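Halliday Newsletter
Sunday, March 31, 2024
By Kane Trevaskis

Utility knives and the marble-patterned table

The packing table at Trokeswood has been used for opening deliveries since February, and the knives that go with it have been stored wherever the last person put them down. This item sets out how the knives are to be kept, used and re-bladed from now on. It applies to Trokeswood first. Hestimstead will follow once Tipene Hapeta has finished the stock check there.

The standard knife is the yellow-handled pattern with the black slider. Other knives may stay in use until their blades run out, after which they should be handed in. Mixed patterns have caused most of the trouble with spares, as the blades for the older knives are a different width and will seat badly in the yellow handle if forced. A badly seated blade can move sideways under load. If the slider feels stiff or gritty over any part of its travel, stop using the knife and put it in the repair tin.

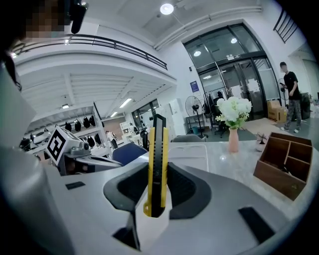 Before a knife is picked up for a job, the blade should be fully retracted. It is extended at the point of use and retracted again before the hand leaves it, including when the interruption is a short one such as a telephone call or a signature at the door. Knives are passed from one person to another by being put down on the table and picked up by the second person. They are not passed hand to hand and they are not left on chairs.

For taped cartons the blade should extend no further than is needed to part the tape. On the ordinary single-wall cartons from Valovach, 5 mm is enough for the centre seam and the two end flaps. Anything longer reaches the contents. Of the damage reports received at Trokeswood over the winter, most concerned inner packaging scored along the line of the centre seam, and in each of those the blade had been left at the setting used for strapping. The blade should be reset between strapping and tape even where both are on the same carton.

Hold the carton with the free hand on the far side of the cut and draw the knife away from that hand. The end flaps are cut with the carton turned, so that the stroke is always in the same direction. Reaching over to cut the far flap brings the forearm across the line of the blade and is to be avoided. People who cut left-handed should set the carton at the other end of the table, where there is room to turn it.

The table top needs some care. The marble pattern is a surface finish and will not stand up to a blade, and scratches hold dirt and cannot be polished out. No cutting is to be done directly on it. Trimming of inserts, labels and sheet card is done on a cutting mat, which is kept flat under the shelf. A tray or a box lid is suitable for resting a knife on while parts are being sorted, but neither is a substitute for the mat, and thin card will let a blade through at the first firm stroke.

Moulded plastic trays are to be kept. They can be reused for returns and should be wiped, stacked by size and taken to the store at the end of the day. Where a tray has to be separated from its outer card, slit the card at the corner fold and peel it back by hand. Do not run the knife around the rim, as the plastic nicks easily and a nicked tray tends to split when it is next stacked. Split trays go for recycling with the film removed.

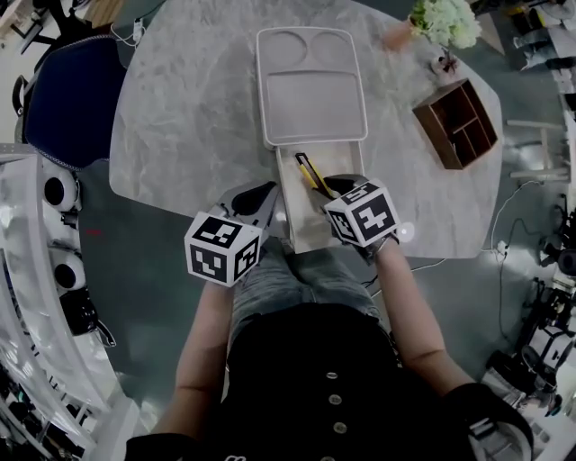 The wooden organiser stays on the table. Its compartments are for marker pens, tape, labels and the retracted knives, with the knives placed slider uppermost so that the position of the blade can be checked before one is lifted out. Loose blades must not be put in it, new or used. New blades are kept in their dispenser in the drawer and used blades go straight into the blade bank on the wall.

The flowers and the plant may also stay, provided that they are kept towards the back and moved before any large carton is brought up. A request has been received for a second vase to be removed. It has been noted and no action is proposed.

Blade changes are now done by length of use. A snapped or chipped tip is replaced at once. Otherwise the blade is changed after about 1,000 cuts, which at present rates means every second Friday. Tipene's count for the last full quarter came to 3,227 cartons, including those opened for inspection and resealed. The interval will be looked at again if the figure rises. A blunt blade needs more force and wanders off the seam, so nobody should wait for the changeover if a knife has begun to drag.

To change a blade, clear the table in front of you, retract the slider, open the handle and lift the old blade by its blunt edge. Seat the new one on the lug, close the handle and run the slider out and back twice with the tip pointing away from you. Sign the card in the drawer with the date and your initials. The earlier sheet, headed "Knives (general)", is withdrawn and can be thrown away.

Spare handles are held at Trokeswood only, with 2 reserved for Hestimstead. Requests for more should go to Tipene Hapeta before the next order is placed with Valovach.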